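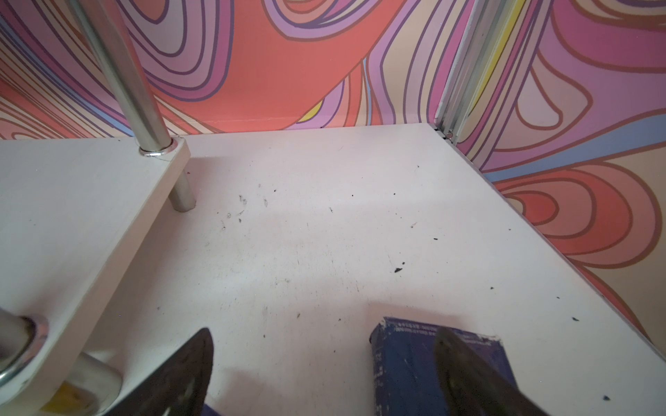
Swirly wallpaper behind a white tabletop

Slide 1. Opening
Good evening. I'm talking about the bedtime stories I made up for my kids and how I got them on paper. I have 182 of them, most about a small goose named Flunden.

Slide 2. How Flunden started
My son couldn't say "flounder." He gave the name to a toy goose and it stuck.
Read the pond story aloud — the short version, 105 words. Wait for the laugh at "more soup."

Slide 3. Writing them down
Same night, or it's gone. Keep the child's own words, even the wrong ones. The longest ran to 2,402 words and my daughter slept through most of it.
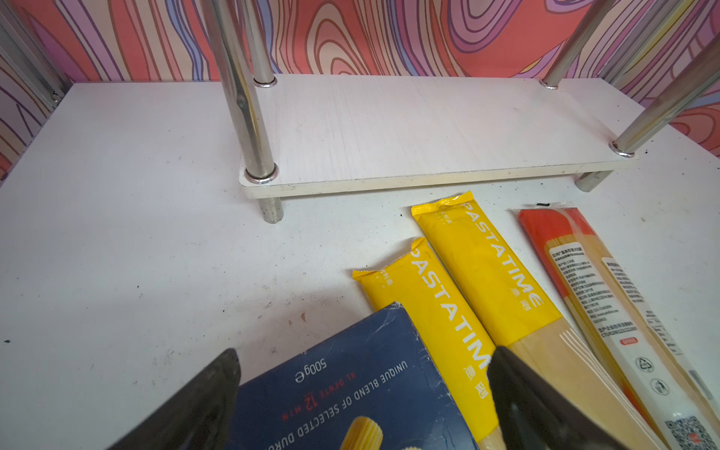
Slide 4. The town of Trakidmont
Flunden moved there in February, when we had all been sick for a week. It has one bus and a bakery. Show the map the kids drew.

Slide 5. Reading to other people's kids
Cut the family jokes. Leave the goose noises in.
Questions, then pass the notebook around.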